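Radum Listings

Text of secondhand household-goods listings with normalized item, color, material and condition fields.

Status: stable. The schema is frozen for the 2.x series. Corrections to single records are still accepted.

Overview

Radum Listings holds 1,640 short classified listings for small household goods: kitchenware, storage bins, desk items, phone accessories, lamps, hand tools and similar. Each record pairs the seller's original text with a set of normalized fields added by annotators. The listings come from two local exchange boards, Lakent and Oei. Both boards are text-first, and sellers type a free description with no required fields.

The dataset was built to test field extraction from informal text. It is small and was never meant to train a model from scratch. It works well as an evaluation set, or as a seed set for rule writing.

Contents of the package

listings.csv – one row per listing, UTF-8, comma separated, header row present
vocab_item.csv – the controlled list of item names, with parent class
vocab_color.csv – the controlled list of color terms, with accepted synonyms
vocab_material.csv – same layout as vocab_color.csv
notes.txt – annotator notes, keyed by listing id
CHANGES – release history
LICENSE – terms of use

The CSV files use LF line endings. Some spreadsheet programs will turn listing ids with leading zeros into plain integers on import. Read the id column as text.

Fields in listings.csv

id – string, fixed width, unique
board – lakent or oei
month – month of posting, as a number, no year
title – seller's title, unedited except for redaction
body – seller's text, unedited except for redaction
item – normalized item name from vocab_item.csv
item_count – integer, or empty if the text does not say
color – normalized term, or empty
color_raw – the exact words used by the seller
material – normalized term, or empty
material_raw – the exact words used by the seller
condition – new, used, worn, for_parts or unstated
price – decimal, or empty
free – yes or no
set_flag – yes if the listing offers more than one kind of item
split – dev or test

An empty field means the text gave no value. It never means the annotator was unsure. Unsure cases carry a value and have an entry in notes.txt.

Splits

The Oei part has 625 listings and the rest are from Lakent. Of the full set, 598 listings are in the dev split. Splits were drawn per seller, so that one seller's listings never fall on both sides. This matters more than it might seem, as many sellers paste the same closing lines under everything they post ("pickup only, cash, no holds").

The seller key used for the split was dropped after the draw and cannot be rebuilt from the released files.

Collection

Listings were exported by the board operators in December, after a notice had been up on both boards with an opt-out link. Opted-out sellers were removed before export. Listings for vehicles, animals, medicine and anything sold by weight were filtered out by category.

Duplicate posts were merged when title and body matched after lowercasing and whitespace cleanup. Near-duplicates were kept. A seller who reposts with a lower price therefore appears more than once, with the price field as the main difference.

Redaction

Names, street addresses, phone numbers, email addresses and license plates were replaced with bracketed tags such as [NAME] and [PHONE]. Cross streets and landmarks were replaced with [PLACE]. Redaction was first done with the Bronow rule set and then checked by hand. The rule set misses phone numbers spelled out in words, so those were caught only in the manual pass. Report any leftover personal details through the issue tracker without quoting the text in the issue title.

Annotation

Two annotators labeled every record separately. A third settled disagreements. Annotators worked from the text alone and did not look up products, even when a model name was given. If a seller wrote "the tall white one from the usual store," the item was labeled only as far as the words allowed.

Most disagreements fell in three fields.

item: The border between bin, box, basket and tub is weak in everyday use. The rule is to keep the seller's word if it is in vocab_item.csv. If the seller uses two words for the same thing, the one in the title wins.

condition: "Good for its age" was labeled used. "Has some scratches" was labeled worn only when the scratches were given as a reason for the price. A chipped rim or missing lid is worn. A cracked body is for_parts unless the seller states that the item is still in use.

set_flag: A teapot with its lid is one item. A teapot with cups is a set. A phone case with a charger is a set. A bin full of phone cases is a set if the bin is included, and otherwise a single kind of item with item_count filled in or left empty.

Color terms

Color is the noisiest field. Sellers use far more names for pale colors than for dark ones, and the same item often changes color between title and body. The normalized list keeps white, cream, beige, gray and clear as separate terms. Off-white, eggshell and ivory map to cream. Sand, nude and oatmeal map to beige. "Yellowed white" maps to white, with the yellowing recorded under condition.

Cream and beige are the pair most often confused between annotators. We looked at merging them and decided against it, as sellers of phone cases and plastic storage in particular treat them as different. Users who need a coarser field can join on the parent column in vocab_color.csv, where both sit under "pale neutral." The original wording stays in color_raw in all cases. 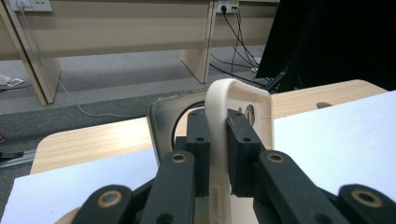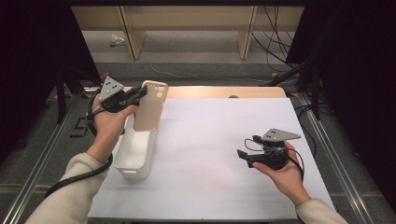
Material terms

Plastic is a single term. Sellers rarely name the type, and when they do, the label is often a guess based on feel. Named types are kept in material_raw. Metal is split into steel, aluminum, brass, cast iron and metal_other. "Stainless" on its own maps to steel.

For items with more than one material, the field holds the one named first. Handles and lids are ignored unless the item is itself a handle or a lid.

Known problems

1. The condition field leans heavily toward used. Accuracy on this field alone is a poor guide to system quality. Report per-class scores.

2. Prices from the Oei board sometimes include a delivery fee. The seller does not always say so, and the field was not adjusted.

3. Seven listings mix two languages in the body. The English part was labeled and the rest left as is. Their ids are given at the top of notes.txt.

4. Sellers on the Lakent board can edit a listing after posting. The export holds the last version only, so a title and body may disagree about what is still for sale.

5. Dimensions are present in many bodies but were not extracted. Units vary within a single listing.

6. In releases before 2.1, an empty price could mean either no price or a free item. The free field was added to separate the two. Older results on price extraction should be rerun.

Scoring

Score each normalized field by exact match. Treat a predicted empty value as correct only if the reference is empty. For item_count, words and digits must be converted to integers before comparison ("a pair" is 2, "a few" is empty). Do not score the raw fields by exact match – use token overlap, as annotators were not consistent about including articles.

When reporting, give scores for the two boards separately as well as combined. Lakent bodies are longer, and systems tuned on them tend to lose recall on the short Oei posts.

Terms of use

Free for research and teaching. Redistribution is allowed with the LICENSE file intact. Do not try to identify sellers or to match listings to live posts on either board. Removal requests from sellers are handled in the next point release, and users are asked to switch to the newest release when one appears.

Reporting errors

Open an issue with the listing id, the field name, the current value and the proposed value. One issue per record. Proposed changes to the vocabulary files will be held for 3.0.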